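Amrit Hawthorne
15 October 2020

Thread on clearing the white table in the back room. It has been collecting things since August and I need it back. Posting as I go.

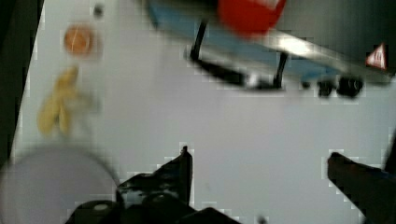
1/ Starting point. The big light blue thing with the silver strip is the problem item. It takes up more of the table than everything else put together, and it has had no fixed home since we moved the shelves.

2/ The small stuff first. One round orange thing and one pale yellow thing that passes for a banana. Both belong with the kids' kitchen set, which lives in a bin two rooms away. I have carried pieces of that set back to that bin more times than I can say.

3/ Kitchen set bin is full. Emptied it on the rug to see why. Half of it is crayons and a single winter glove. Crayons to the desk, glove to the hall closet with the other one.

4/ Bin now closes. Wrote FOOD on a piece of masking tape and stuck it on the lid. We'll see how long that lasts.

5/ Back to the blue one. Red part on top, black wire piece hanging down off it, two small black fittings next to that. All of those catch on things. I tried sliding it into a cube shelf last month and the wire piece hooked the edge and pulled the shelf liner out.

6/ It also has a little red and white triangle label at one end. I'm leaving that on. I know people like to peel stickers off, but if it looks like a warning I want it to stay where the next person can see it.

7/ Measured the space under the window. 39 inches between the radiator cover and the bookcase. Plenty of width. The depth is the issue, because the door to the back room swings in and I don't want it hitting anything.

8/ Someone asked which shelving this is. It's the Turcotte metal one, the low version. Came flat with a bag of bolts and one sheet of drawings. Took me an evening. The shelves adjust but you have to take everything off first.

9/ So I took everything off. Two boxes of old paperwork, the sewing things, a lamp with no shade, a roll of brown paper. The lamp is going. I've kept it for four years waiting to find a shade and I haven't looked for one.

10/ Moved the middle shelf up three notches. The bottom opening is now tall enough for the blue thing with room on top, so the red part won't get knocked every time something goes in or out.

11/ Lined the bottom shelf with a piece of the brown paper, doubled over. I had a Buleck mat in mind for this but it's rolled up in the car and it's raining.

12/ Paperwork. Went through both boxes standing up, which I don't recommend. Kept taxes, the house file and the school file. Everything else went in the shred bag. Found the receipt for the washing machine, which I needed last year.

13/ Also found a Skositz gift card with $100 on it. No expiration date that I can find. It's now in my wallet and not in a box.

14/ Lunch. Table still not clear.

15/ Reply to the question about why I don't just use the closet: the closet has the vacuum, the ironing board and the big suitcases. I could move the suitcases to the attic but the attic ladder sticks and I'm not doing that alone.

16/ Wiped the table. It's a pale surface and it shows every mark. Warm water and a drop of dish soap, then a dry towel. I used a spray on it once and it left a film that took three more wipes to get off. Water is fine.

17/ Sewing things are in the Stustorus case now, all of them, including the good scissors. Please do not use the good scissors on cardboard. This is addressed to one household in particular.

18/ Blue one is on the bottom shelf, wire piece facing the wall so it can't hook anybody's sleeve. The label end faces out. Door opens all the way and misses it by a couple of inches.

19/ Table is clear. My rule from now on is that it gets emptied every night, even if things only go as far as the basket by the stairs. The basket then gets emptied when it's full. I have tried this before with the basket and it worked for more than a month.

20/ Still to do: drop off the lamp, shred the shredding, bring in the mat when the rain stops, find out whether the shelf needs to be anchored to the wall. The drawings show a bracket and I don't have a bracket. If you have the same Turcotte shelf and yours came with one, tell me where it was packed.

21/ Update, the bracket was taped inside one of the legs. Thanks to the two people who answered. Putting it up tomorrow after I find the drill.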